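Ullik 48 Anti-Static Bench Mat

Two-layer rubber mat for electronics repair and assembly benches. The top layer is dissipative and resists solder splash and common fluxes. The bottom layer is conductive and carries charge to the ground snap.

Width: 48 in
Snaps: 10 mm, two corners
Color: gray or blue
Item no.: 913

Supplied with one ground cord, 9 ft. Wrist strap sold separately.

Unroll the mat and leave it flat overnight before fitting the snaps. Clean with a neutral, silicone-free cleaner. Household sprays leave a film that raises surface resistance – do not use them.

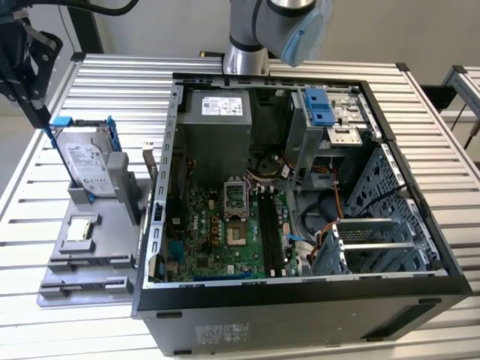

Test surface resistance every May and after any change of bench. Replace the mat if readings stay out of range after cleaning. Mats cut to size on request are not returnable. For cut sizes, write to Ludmila Čierny at the Vosach sales desk.

Page updated 5 Feb 2018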